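Joletora Starter Bundle: what you get and how the upgrades work
By Ilango Salian
Apr 25, 2024
152 shares | 3 comments

Joletora is a role-playing game for PC with turn-based fights, and the Starter Bundle is the edition we recommend for new players. It includes the full base game, the Eria story chapter and 2,000 Jelta, the currency you spend in the town shops.

The Jelta is added to your save after you finish the first visit to Pillai. Please do not look for it in the main menu. Go to the post office in Pillai, talk to the clerk and choose "Collect". It can be collected on one save only, so choose well which one.

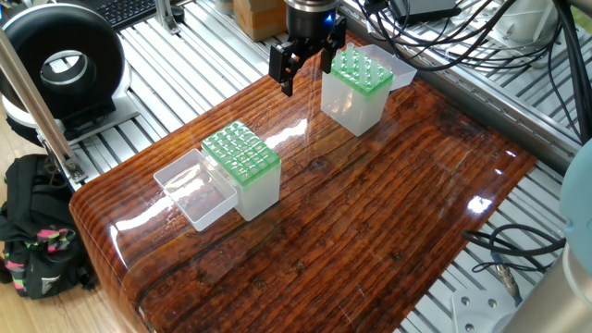 Most players spend it first on weapon upgrades. To bring a basic sword to its last level costs 974 Jelta, and a staff costs 1,539, so the bundle is enough for one of them but not for both. Armor is not upgraded with Jelta. It needs ore, and ore is found in the mines north of the town.

The Eria chapter opens when your party reaches the harbor. If you already own the base game, you can buy the chapter alone, but then the Jelta is not included. Saves from the demo can be continued in the full game.

The bundle is a digital download. Text is in English, Spanish and Tamil. A controller is supported but not required.

Comments (3)

Arnulfo Huanca: Can I move the Jelta to a second save later?

Ilango Salian: No, sorry. It stays with the save where you collected it.

Naheed Jafri: I took the staff first and I don't regret it. The Eria bosses are weak to magic.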